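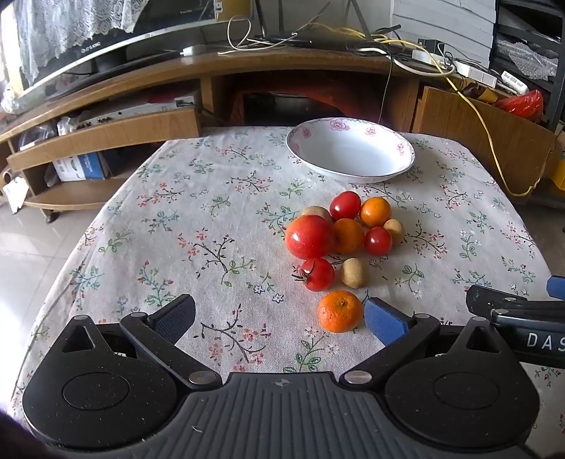 Tabletop work with mixed produce. Fingers open, bowl at the far end of the table.

Griltora Tabletop Collection Package
Hand-held gripper package for teams recording manipulation tasks in homes and small rooms
Supplied by Rustton
Page updated 31 May 2022

Overview

The Griltora package is for groups that need demonstration recordings from ordinary rooms and do not want to ship an arm to each one. An operator holds the gripper, does the task, and saves the recording. The package covers the grippers, the recording unit, power, mounting hardware, spare pads and a carry case. Task objects, tables and bowls are not included.

It is sold in two versions. The single package has one gripper and suits pick-and-place work. The pair package has a left and a right gripper and suits tasks where one hand steadies something while the other moves it. A single package can be upgraded to a pair later, but the second gripper has to be matched to the first recording unit at our bench, so plan for the first one to be out of use during that time.

What is in the package

Gripper, one or two depending on version, with camera fitted
Recording unit with shoulder strap
Battery set and charger
Data cable, one per gripper, plus one spare
Finger pads, one set fitted and two sets spare
Pad removal tool and cleaning cloths
Calibration board
Hard carry case with cut foam
Printed setup card and operator sheet

Who buys it

Most orders come from university labs and from small companies building a first set of household tasks. Fruit and vegetables are a common starting point. They are cheap, they differ in size and surface, and operators need no training to handle them. A smooth tomato and a dimpled mandarin ask different things of a finger pad, and something egg-shaped will roll if the fingers close off center. If your tasks are mainly thin items such as cards, lids or cutlery, ask us about the Varine narrow pads before ordering. The standard pads are wide and do not pick thin items off a flat table reliably.

The package is not suitable for wet work, hot pans, or anything sharp enough to cut the pads. It is also a poor choice if you need force readings. There is no force sensor in the fingers and none can be added.

Planning a site

A covered dining table is fine. Patterned cloths are fine too, and many teams want them for variety. Fix the cloth at the corners if it slides on the table top, or it will bunch when the operator drags an object.

Leave enough floor on the working side for the operator to take a step each way. Background furniture and cables do not need to be cleared away for the recording, but anything on the floor where the operator will stand should be moved. Bright windows behind the table make the near objects dark. Close the curtain or turn the table.

The recording unit runs on battery, so a wall outlet is needed only for the charger. With a pair, bring the second battery set. One set will not last through a full working day.

Budgeting

Prices are quoted per order because shipping and local tax change the total a good deal. The lines below are the ones customers most often leave out.

Finger pads. Plan to replace a set after 300 hours of use. Rough or gritty objects shorten that. Unwashed potatoes are hard on pads, so wash and dry them first. Pads are sold in sets for one gripper, and a pair therefore takes two sets at each change.

Deposit. Trial units carry a refundable deposit of $300 per gripper. It comes off the invoice if you go on to buy. Trial units go out with used pads and without the spare cable.

Storage. The package price does not include drives. Have one drive for the day's recordings and a second for the copy, and buy both before the first session. We can quote Bowen drives with the order, or you can use your own.

Task objects. Set aside a small weekly amount for produce if you plan to use the real thing. Soft tomatoes should be replaced before they split. Plastic fruit lasts longer but is lighter and slides more, and recordings made with it should be labeled separately.

Operator time. This is normally the largest cost over a project. A new operator needs a practice session before the recordings are worth keeping. Hold the gripper in the hand between takes and it gets tiring, so allow for breaks when you work out how many takes fit in a day.

Single or pair

Choose the single package if the tasks are moving items into a bowl, clearing a table, or sorting by type. The second gripper will mostly sit on the table in those tasks and the files will be twice the size.

Choose the pair if the tasks include opening containers, folding, pouring, or holding a bag open. Adding a second gripper also adds setup time at each site, mainly calibration.

Teams that are unsure usually take a single on trial and decide after the first task list has been tested. Send us the list and we will mark the tasks we think need two hands.

Lead time and delivery

Standard lead time is 15 business days from a confirmed purchase order. Pair packages ordered in September take longer, as that is when most labs place their orders for the school year. The packed case weighs under 40 pounds and ships as a single parcel. Batteries may travel separately depending on the carrier.

Check the case on arrival. Open and close each gripper by hand before connecting anything. The movement should be even with no catch. If it catches, leave it unplugged and contact us with the serial number from the inside of the case lid.

Warranty and service

The grippers, recording unit and charger are covered for one year. Pads, cables and cloths are not. Drops are not covered, though we repair dropped units at a fixed rate and most come back with only the housing changed. Loan units are available during repair for customers who bought a pair.

Do not loosen the pivot pins. The alignment is set at the bench and a gripper that has been taken apart has to be calibrated again at your cost.

To request a quote

Send the version wanted, the number of sites, the delivery country, and a short list of tasks and objects. Mention any date you have to start by. Quotes are held for one month.

Related items

Varine narrow finger pads
Spare battery set
Replacement calibration board
Bowen storage drives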